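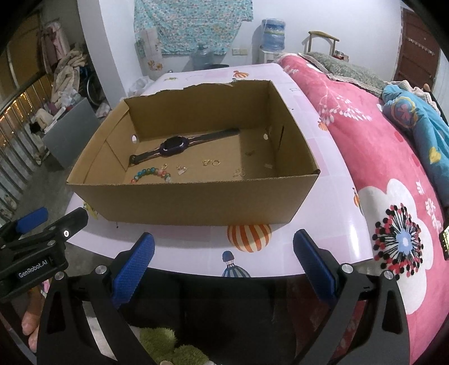

Smartwatch in an open cardboard box.

How to Sell Your Old Gadgets (and What to Ignore Along the Way)

By Syafiqah Ngui
Last updated January 2020

Every trade-in site says selling your old electronics takes minutes. The quote takes minutes. After that comes the wiping, the unpairing, the hunt for the charger, the trip to the post office and, with some buyers, an email telling you the thing is worth less than they said. I still think it is worth doing for most phones, tablets and watches under a few years old. I just don't think it is the easy money the ads make it out to be.

What follows is how I do it. I live in Zevermont, where the choice of walk-in shops is poor, so most of my selling is by mail.

Step 1. Decide if it is worth your time

Look up what your exact model has sold for, and skip what people are asking. Asking prices are wishes. On Menmont there is a filter for finished sales, hidden under the sort menu, and it tells a much sadder story than the front page. When I sold my last Nava phone, the listings on the first page wanted $164. The ones that had sold went for closer to $100.

Then take off the selling fee and the postage. If what remains wouldn't get you to stand in line at a post office, give the thing to a cousin or take it to a recycling point. My own cutoff is $30. Below that I've regretted it every time.

Step 2. Back up, then check the backup

People do the first half. Open the backup on another device and look for a photo from last week and one from three years ago. If both are there, fine. A green check mark that says "backup complete" has let me down before, and the support page for it was no help at all.

Two-step login codes are the other trap. If your old phone makes the codes for your bank or email, move that over before you erase anything. Log in once with the new phone making the code. Only then carry on.

Step 3. Sign out before you erase

The order matters. Most phones and watches have a lock that ties them to your account, and a factory reset done from the wrong menu can leave that lock on. The buyer then gets a device that asks for your password. They will want their money back and they'll be right.

For a phone or tablet:
Sign out of the main account in settings.
Turn off the find-my-device feature if it is listed separately.
Take out the SIM card and any memory card.
Run the full reset from the settings menu.
Let it restart and stop at the welcome screen. Don't set it up again.

For a watch, unpair it from the phone first, with both of them close together and charged. On most models this resets the watch as well, but look at the watch and see. If you already sold the phone it was paired with, you can usually remove the watch from your account through a web browser. Expect to dig for it.

Ignore anyone who tells you to buy special wiping software for a recent phone. If storage encryption is on, the built-in reset is enough for ordinary people selling ordinary phones. Old laptops with spinning hard drives are another matter and deserve their own page.

Step 4. Clean it, a little

A soft dry cloth for the screen. A wooden toothpick for the dirt around the speaker, held gently. Watch bands can be wiped with a damp cloth and left to dry overnight. I have seen guides that have you polishing scratches out with toothpaste. I tried it on a dead phone and it gave me a dull patch next to the scratch, so now it had both.

Don't bother buying a new band or case to sweeten the deal. I have never once got the cost back.

Step 5. Pick where to sell

Trade-in sites are the least work and pay the least. The number on the screen is an offer that depends on their inspection, and you won't be in the room for the inspection. Plellov quoted me $100 for a tablet in "good" condition and came back with $80 after finding "light wear to housing." I had photos, sent them, and got the same paragraph back twice. I took the $80. They count on that, I suspect. Before you send anything to a site like this, find the page that says what happens if you turn down the second offer. If they charge you to return your own tablet, go elsewhere.

Marketplaces pay more and ask more of you. You write the listing, you answer the messages, and you take the risk of a buyer who claims it arrived broken. Read the seller protection page, and read the exceptions longer than the promises.

Selling face to face has no postage and usually no fee. Meet somewhere public with people about, let them turn it on, and take payment before you hand it over. Screenshots of a bank transfer are not payment. Open your own banking app and look.

Store credit is the one I'm most doubtful about. The bonus for taking credit is often smaller than the sale price you could have found at a different shop. It only makes sense if you were going to buy there anyway, this week, at that price.

Step 6. Write a plain listing

Give the model name, storage size, color, battery health if the device shows it, and every mark you can find. Say what comes with it and what doesn't. Take your photos near a window, with the screen on in at least one and off in another. Scratches show better with it off, and you want them to show. A buyer who knew about the scratch has very little to argue about later.

Write down the serial number and keep it. I also photograph it. Swapping a good device for a broken one of the same model and asking for a refund is an old trick, and the serial number is your only real answer to it.

Don't write "like new" unless it is. Don't write "works great" either. Write what you tested: calls, both cameras, charging, speaker, Wi-Fi.

Step 7. Pack and send

You don't need a branded box. You need a strong one with all its flaps, and enough padding that nothing shifts when you shake it. Wrap the device by itself, wrap the charger by itself, and keep the plug prongs away from the screen. Tape every seam. A used box is fine if the corners are still stiff, but cover the old labels and barcodes completely.

Check the carrier's rules on lithium batteries. Most accept one that is fitted inside the device and many refuse one that is loose, swollen or damaged. Never mail a swollen battery. Ask your local waste center how to hand it in.

Pay for tracking. Insurance is less clear to me. Some carriers cover parcels up to $100 without an extra charge, and the paid cover above that comes with a list of things they won't pay for. Used electronics may be on it. Read the list before you buy.

Step 8. Keep everything until the money settles

Hold on to the receipt, the tracking number, the photos and the messages until the return window has closed. Keep all messages inside the marketplace. If a buyer wants to move to text or email, say no once, politely, and stop replying if they push.

When the return window has passed, remove the old device from your account list and cancel any insurance or data plan attached to it. I paid for a watch's data plan through all of November after I'd sold the watch, and the refund took three phone calls.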